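**Woltia WT-6 Work Table, white top**

Item group: tables and benches
Page last updated May 2, 2024

The WT-6 is a fixed-height work table for sewing rooms, mail rooms, packing areas and school workshops. It has a matte white top on a steel frame and ships flat in two cartons. The same frame is used for the WT-6 Low, which is listed separately.

## Size and load

| | |
|---|---|
| Top length | 1540 mm |
| Top depth | 593 mm |
| Rated load, spread evenly | 100 kg |
| Clearance under lower rail | 286 mm |
| Finish | Matte white |
| Frame | Powder-coated steel, gray |

The rated load is for a table standing on all four feet on a level floor. Do not sit or stand on the top. Machines that vibrate, such as overlockers and label presses, should sit over a leg and not at the middle of the span.

## The top

The surface is a hard white coating over a solid core. It is matte, so overhead lights show up as soft patches and there is little glare. Fabric slides on it easily. If you need grip for cutting, order the Riltley mat, which is sized for this top and lies flat without clips.

White was chosen over gray after customers asked for a surface that makes loose threads and pins easy to find. The drawback is that it also shows dirt sooner. The gray top was dropped in April and only spare parts remain for it.
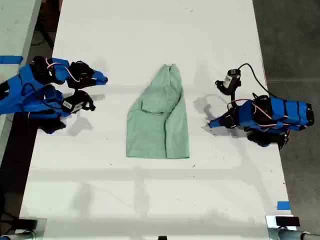
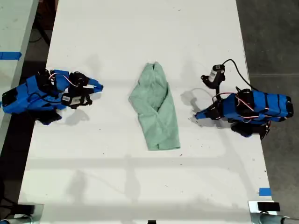 Cleaning is simple but should be done often on a table in daily use. Wipe with a damp cloth and a little dish soap, then dry. Pale cloth, like the light green piece on the white tabletop in both photos, will pick up ink or machine oil from a dirty surface, so wipe the top before you start folding or pressing. Do not use scouring pads, acetone or bleach. Rubbing alcohol is fine on pen marks if you wipe it off with water afterward. Small marks that stay after cleaning do not affect the coating. A deep cut that reaches the core should be sealed with the repair stick (part RS-2), or moisture will get in and lift the edge.

Do not iron directly on the top. Use a wool pressing pad at least 12 mm thick and move it between garments so heat doesn't build up in one place.

## Assembly

Two people are needed to turn the table over. You will need a 5 mm hex key (included) and a 13 mm wrench (not included).

1. Lay the top face down on cardboard or a blanket.
2. Attach the four legs with the long bolts. Leave them finger tight.
3. Fit the lower rails, then the back brace.
4. Tighten everything, starting with the legs.
5. Turn the table over and level it with the feet.

Check the leg bolts again after two weeks. They settle a little when the table is first loaded.

## Using two tables together

WT-6 tables can be joined end to end or back to back with the Hegde joining kit. The kit has two plates and eight short bolts and goes into the threaded holes already in the frame. A joined pair should be leveled as one unit. The rated load stays the same for each table and does not carry over from one to the other.

## Accessories

- Riltley cutting mat, green or gray
- Hegde joining kit
- Lower shelf, steel, fits all WT-6 frames
- Locking casters, set of four (add 75 mm to height)
- Edge clamp for lamp or thread stand
- Repair stick RS-2, white

The lower shelf and the casters can be used together. The edge clamp does not fit on the back edge when the joining kit is installed.

## Ordering and delivery

Tables ship from the Flovevcombe warehouse. Both cartons are sent on the same day but may arrive separately. Count the bolts before you begin assembly; a spare bag can be sent at no charge if anything is short. Report carton damage within seven days and keep the packaging until the claim is closed.

The frame is covered for five years and the top for two. Cuts, burns and solvent damage are not covered.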